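The Man Behind Tatus

I nearly missed my stop on the way to this one, because I had Tatus on my headphones and the long track in the middle of the new record doesn't really let you go. It's called Hollenstein, it lasts the best part of a bus ride, and when it finished I was two streets further on than I wanted to be. So I turned up late, a bit sweaty, and was handed a mug of tea before I'd got my coat off.

If you haven't come across Tatus yet, it's one man, a pile of old organs and a voice he didn't use on record until last October. He doesn't put his own name on anything and asked me not to either, so I won't. "It isn't a mystery thing," he told me. "I've just got a boring name. It sounds like somebody who'd come and value your house."

We started with Billville, which is the name of the album and also, he says, of a place he made up when he was a boy. He drew maps of it on the back of wallpaper. There was a harbour and a tram line, and a hill with a radio mast on top, and every time the family moved house he added a new district.

"I found one of the maps when my mum was clearing out the loft, and I was stood there in the dust thinking, well, there's the running order. The harbour's the first song. Then you get on the tram. I didn't have to write it so much as go round it."

And does the mast come into it?

"The mast is the hum at the end. Some people think that's a fault on the record! I've had emails. One bloke wanted his money back."

He laughs a lot, which I wasn't expecting from someone whose last release had four tracks, all of them about the same funeral. That was the Bonden EP, and it's the one that got him played on the radio late at night. He sounds fond of it but a bit tired of talking about it. The first pressing was 471 copies, an odd number that he puts down to a box getting rained on.

"We ordered more than that. Then the lid came off the box in the back of the van. I've still got the wet ones, they're all wavy. They make decent table mats."

I wanted to know about the singing. For years he said in interviews that he'd never do it, and on Billville he sings on five songs, quite high up and very close to the microphone, as if he's trying not to wake the people next door.

"I was trying not to wake the people next door," he said. "It's a terrace. I do the vocals after ten because that's when the road goes quiet, and they've got a baby. So all the singing on that album is me being polite."

He played me the first take of the tram song off his phone, and it's louder and rather worse, and he knew it. He pulled a face all the way through. What he likes about the quiet version is that you can hear the chair. I'd noticed the chair! There's a creak just before the second chorus and I'd thought it was a boat.

"Leave it as a boat," he said. "That's miles better."

We got on to the organs after that, and I'll be straight with you, I didn't follow all of it. He buys them from house clearances and chapels that are closing, and hardly ever pays much. The biggest came down a flight of stairs on a mattress. He's had to learn to mend them as he goes, mostly from library books and one very patient shop, and he reckons he spends more evenings with a screwdriver than with his hands on the keys.

"I used to resent it. I'd think, I should be writing. But I get my best tunes when I'm fiddling with something. You've got both hands busy and your head just wanders off. The harbour song came when I was looking for a screw under the fridge."
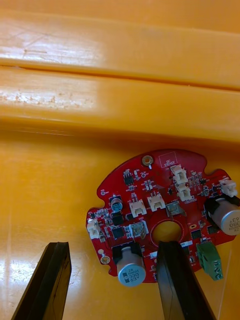 A round red circuit board on yellow-orange plastic.

The thing he's proudest of, I think, is the little run of shows he did over the winter. No support act, no merch table, chairs if the room had them. He'd worried that people would talk through the slow ones. They didn't. In one place somebody's stew was bubbling in the kitchen behind him and he ended up playing along with the lid.

And the streaming numbers? He got his phone out again, quite happily. The tram song had been played 2,396 times that morning. "Which is either nothing or it's a football ground, depending what mood I'm in. I try and picture the football ground. Not a big one. One with a burger van."

He isn't sure what comes next. There's another map in the loft, a later one, with an airport on it, but he thinks he was showing off by then and the streets don't join up properly. He might do a record with no organs at all. He might do one with nothing else. He'd like to write for a choir, if he could find one that didn't mind starting after ten.

I asked if he'd ever play the whole of Billville from start to finish, hum and all.

"I'd love to," he said. "I'd have to warn the bloke with the emails."

Then he went to put the kettle on again, and I missed my bus home too.

Billville by Tatus is out now.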